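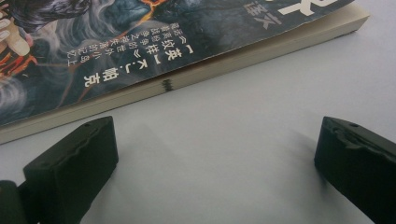 Chinese fantasy paperback, dark cover, on the pale tabletop

Wimholm Reading Rack
Item 3683
From the Grudham workshop shop

I make a lot of small wooden things and most of them get a paragraph on this site and a price. The Wimholm is getting a whole page, mainly as I've had so many emails about it that I'd rather write it all down once and be done (sorry if you've had the short version from me already!).

It's a little plywood rack for the top of a table. Pale wood, a base, three upright prongs with slots in them, and that's your lot. You stand magazines in it, or thin paperbacks, or you lean things against the side of it, and they stop sliding about under your cup of tea. I started making it for my own table, where the pile had got so tall that I was eating my toast off the top of it.

People ask if it's a toast rack. It isn't, but I'm told it works.

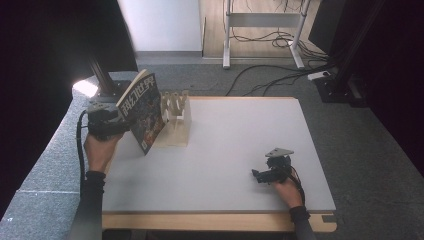 Floltolton, September

I've been using the rack on the white table with the light wooden frame, and with a magazine beside it you get a fair idea of the size. The magazine is 科幻世界, the Chinese science fiction one, and I picked it on purpose: big letters along the top of the cover, lots of colour, a proper floppy magazine. Floppy is the hard bit. A hardback will stand up next to practically anything, whereas a magazine wants to bow in the middle and slither off sideways as soon as you turn your back. Leaning one against the left side is my usual lazy way of doing it when I'm halfway through an article and going back to it later.

If you're putting them away properly, drop them between the prongs with the spine at the bottom. Spine up looks tidier for a day or so and then the pages start to fan out.

What goes in it

Seven ordinary magazines is a comfortable load. You can squeeze more in if they're the skinny sort, but you'll be tugging at the whole lot to get one out, and then you might as well have a pile. Paperbacks are fine. I wouldn't put a great fat hardback in there, it only makes the rack look silly and you can't get anything else in next to it.

Ekene Shehu bought two in the spring and keeps sheet music in one. She wrote to say the single sheets sagged until she put a piece of card behind them, so do that if you're a music person. Post and takeaway menus will sag as well, same cure.

The finish

I sand the plywood by hand and give it a thin coat of clear wax. It's left pale. I did try a dark stain on a few of the early ones and went off it straight away, the edges drank it up and went nearly black while the faces stayed patchy. Babatunde Olaniyan, who shares the workshop with me, liked them and took the lot home, so if you're desperate for a dark one you'll have to take it up with him!
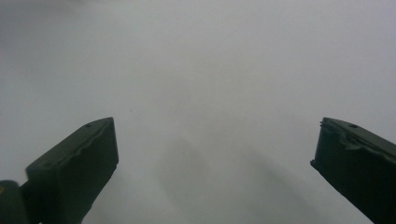 The edges of the ply are left showing, by the way. Some people want them covered with a strip and I can see why, but I like the lines, and strips come off in the end. Run your thumb down the slots when yours arrives. If you find a rough spot I've missed, a few rubs with fine sandpaper will sort it, or send it back and I'll do it.

Cleaning is a dry cloth. A slightly damp one for jam. Please don't leave it standing in a puddle, and please don't put it in the dishwasher (yes, somebody did, and no, I couldn't save it).

Will it mark my table?

I get asked this more than anything. The underside is flat and waxed like the rest of it, and I glue on thin felt pads if you tick the box when you order. On a painted or oiled table I'd have the pads. On a hard white top you can go either way. The pads make it a bit quicker to slide, so if you've got children who like to push things along tables you may prefer it without.
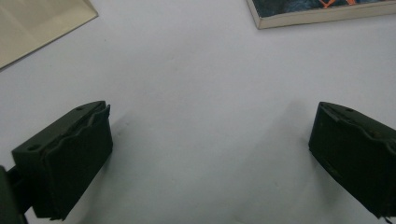 The white tabletop at close quarters

A word about white tables while I'm at it, as I know plenty of you have one. I was a bit worried the pale ply would look washed out on white and I very nearly made a walnut version for that reason. I'm glad I didn't bother. With a few bright covers in it the rack more or less disappears, and you just see the magazines, which suits me very well. White does show every crumb and pencil mark though, so lift the rack when you wipe down or you'll get a grubby outline of the base.

The matching shelf piece, the Yau, is a longer thing meant for a deep windowsill. It's a different width, so don't order one expecting it to line up with the Wimholm. Adebayo Akinola did exactly that and was very nice about it, but it was my fault for calling them matching. I've taken the word off the other page. I ought to take it off this one too.

Ordering

Racks are made in small batches and go out in the order people ask for them. Allow seven days once I've said yours is in the batch, longer if you want felt pads, the glue likes to be left alone. They come in one piece, nothing to put together.

If you're local you can collect from the workshop in Floltolton. Ring the bell at the side door and give it a minute, the sander's loud. Ask for me or for Yakubu, who does the packing and will try to talk you into a chopping board.

Questions to me through the contact form, and tell me what you'll be keeping in it, I do like to know.

Ngaio Ruawai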